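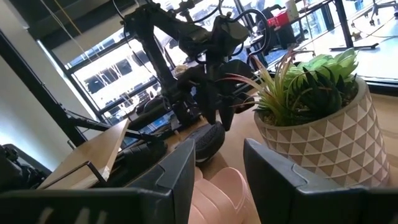 *Figure 4. Wrist camera view at the pre-grasp pose, second arm in view over the black shoe.*

## 4. Setting up the wrist camera for two-arm pick tasks

This section covers the camera settings, the self mask and the shared zone in Nutsugah. Complete section 3 (arm registration) first. Both arms must show as **Ready** in the Hito console before you begin.

### 4.1 Check the live view

1. Open Hito and select **Perception > Wrist views**.
2. Pick the arm you want to set up. The live view opens in the right-hand pane.
3. Drive the arm to its pre-grasp pose with **Go to > Pre-grasp**.
4. Confirm that both fingertips are visible, with the gap between them clear. In Figure 4 the fingers come up from the bottom of the view and the pink sandal sits between them.
5. If a fingertip is missing from the view, loosen the camera bracket, turn it, and repeat step 3.

**Note:** Objects close to the gripper may run off the bottom of the view, as the sandal does in Figure 4. Nutsugah keeps the last full outline for 3000 ms. After that the object is marked *partial* and the planner will not use it as a pick target.

### 4.2 Set exposure

Windows behind the work area can pull the exposure down and leave dark objects without enough detail to segment. A black shoe on a light table is a good test object.

1. Turn off **Auto exposure**.
2. Draw the metering box over the tabletop. Keep it off the window.
3. Raise **Gain** until the surface texture of the dark object can be seen. Do not go above 16.
4. Click **Save to arm**.

Repeat these steps if the light in the room changes a lot between morning and evening.

### 4.3 Build the self mask

The self mask tells the segmenter which pixels belong to the gripper that carries the camera.

1. Select **Mask > New self mask**.
2. Open and close the gripper once using the **Cycle** button. Hito records the outline at each finger position.
3. Check the overlay. It should cover the fingers and the wide base below the tips.
4. Paint over any gaps by hand, then save.

The self mask does not cover the other arm. That arm is handled by the shared zone (4.4), which takes its position from the joint readings and does not depend on the camera.

### 4.4 Define the shared zone

1. Select **Planning > Zones > Shared**.
2. Draw the zone around the part of the table both arms can reach.
3. Set **Minimum clearance** to 300 mm for the first run. You can lower it later.
4. Add fixed objects as keep-outs. For a planter, draw the box around the leaves as well as the pot – long leaves that spread past the rim are often missed.
5. Turn on **Cable margin** for each arm with external cables. A looped cable at the wrist is not part of the arm model.

**CAUTION:** With **Minimum clearance** set to 0, the planner treats the two arms as separate systems and they can collide. Keep one hand near the stop button when you test a new value.

### 4.5 Test run

1. Set speed to **Slow**.
2. Choose **Run > Dry pick**. The arms move but the grippers stay open.
3. Watch the log. If you see `E3650 ZONE_WAIT`, one arm is waiting for the other to leave the shared zone. This is normal if it clears by itself.
4. If the message stays, press **Release zone** and check that neither arm has been left parked inside the zone.

**Note:** Hikurari controllers need firmware from August or later for **Release zone** to work. On older firmware, restart the Clerneo bridge service, then register both arms again.

Continue with section 5 to add objects to the pick list.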